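Teaching the peg board by remote – am I the bottleneck?

Zasto forum > Bimanual rigs > Teleop and demonstrations
27 replies, showing the first page

gostby_lad
Posted 27th January

Started recording on the task board in December. Two arms, gripper on the left, fingered hand on the right, me in the next room with the gloves on. I have 711 demos I'd call clean and another heap where I swore loudly and pressed discard.

The trained policy is fine at reaching. It goes to the board with great confidence and then dithers over a hole exactly the way I do. Same little wobble, same pause. It's like watching a video of yourself dancing.
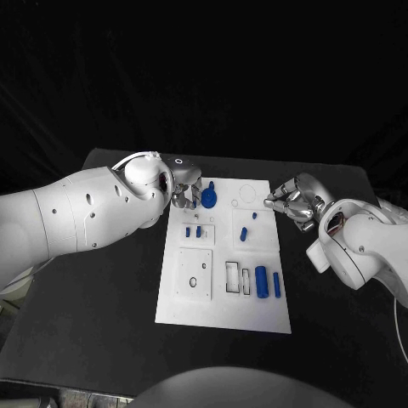 So before I record another 500 of the things: do I keep going by remote, or switch to grabbing the arms and moving them by hand? The Imhof kit allows both. Pegs and gears only, no cables yet.

sprocketwife
By hand, every time. You feel the peg touch the rim. With gloves you're guessing from a picture, and your guesses are now its guesses.

thirdshift
Disagree with the above. Two arms, one person. Try guiding a gripper and a full set of fingers at the same time and tell me how your back is. We did a week of it at the Sirnach workshop and I have never been so intimate with a wrist joint.

Also your own arms end up in the head camera. Ours learned to wait for a jumper sleeve to appear before it moved.

sprocketwife
You can do one arm at a time and park the other.

thirdshift
Then it isn't a two-arm demo, is it.

gostby_lad
The sleeve thing has made my evening, thank you.

For what it's worth, the left side is much better than the right. The gripper opens and closes and that's your lot. The hand has all those fingers and I only ever use it like a pair of tongs.

mild_peril
Before changing anything, throw out your slow ones. I had 1185 episodes, cut almost half on pause length alone, and the dithering mostly went. I'd been so proud of that number too.

Second thing: move the board between takes. Turn it a bit. If it's always square to the table you're teaching it one very specific table.

sprocketwife
Agree on moving the board. Don't agree on binning the slow ones – some of those are recoveries, where the peg catches and you sort it out. Those are the best thing you've got.

mild_peril
Keep the recoveries, bin the daydreaming. You can tell from the gripper force.

gostby_lad
Right. Plan is to filter first, keep anything with contact in it, then do a small batch by hand for the gears only and compare. Will post the numbers if they're flattering, and probably if they aren't.

thirdshift
Wear short sleeves.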